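Über uns

Urden ist ein kleines Label für bedruckte Kleidung und Stofftaschen. Wir entwerfen, drucken und verschicken alles selbst, aus zwei Räumen in einem Hinterhof in Etitz. Angefangen haben wir im Dezember, mit einer gebrauchten Siebdruckpresse und einem einzigen Motiv, einem Reiher mit Regenschirm. Den Reiher gibt es bis heute, nur der Schirm ist mit den Jahren etwas grösser geworden.

Wer wir sind

Bjarke Juhl zeichnet die meisten Motive. Er arbeitet mit Tusche auf Papier und scannt die Blätter danach ein, weil er die kleinen Unregelmässigkeiten der Linie behalten möchte. Elínborg Thygesen steht an der Presse und mischt die Farben. Parviz Rostami kümmert sich um den Einkauf der Stoffe und um den Versand, und wenn Sie uns eine E-Mail schreiben, dann antwortet meistens er. Die Texte auf dieser Seite sind von mir, Hanne Hviid. Deutsch ist nicht meine Muttersprache, ich bitte also um etwas Geduld mit meinen Sätzen.

Wie wir arbeiten

Eine Kollektion besteht bei uns aus acht Motiven. Jedes Motiv wird in einer Auflage von 74 Stück gedruckt, danach waschen wir das Sieb aus und die Auflage ist beendet. Einen Nachdruck machen wir nur beim Reiher. Wir verwenden Farben auf Wasserbasis und Baumwolle aus biologischem Anbau, die in der Näherei Plestavura zugeschnitten und genäht wird. Mit dieser Näherei arbeiten wir seit dem Anfang zusammen und besuchen sie einmal im Jahr.

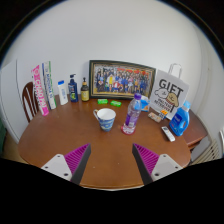
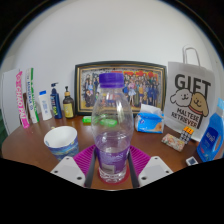 Auf beiden Bildern: der braune Holztisch.

Die Reihe Duan

Seit dem 23.03.2019 gibt es neben den T-Shirts auch die Reihe Duan. Es handelt sich um schwere Pullover und Taschen, die nur mit einer Farbe bedruckt werden. Die Vorlagen dafür kommen von Gunhild Hedegaard, die früher Tapeten entworfen hat und uns ihre alten Skizzenbücher überlassen hat. Darin sind 282 Muster, von denen wir bisher sechs umgesetzt haben. Es bleibt uns also noch Arbeit.

Bestellen und Abholen

Sie können im Shop bestellen oder Ihre Ware nach Absprache bei uns abholen. Bitte schreiben Sie uns vorher, denn während des Druckens hören wir die Klingel schlecht. Falls eine Grösse nicht passt, tauschen wir sie gerne um, so lange die Auflage noch nicht ausverkauft ist. Für Vereine und Schulen drucken wir auch eigene Motive. Schicken Sie uns in diesem Fall bitte eine Zeichnung und die gewünschte Stückzahl, und Elínborg macht Ihnen dann einen Vorschlag für die Farben.

Wir freuen uns auf Ihre Nachricht!

Hanne, Bjarke, Elínborg und Parviz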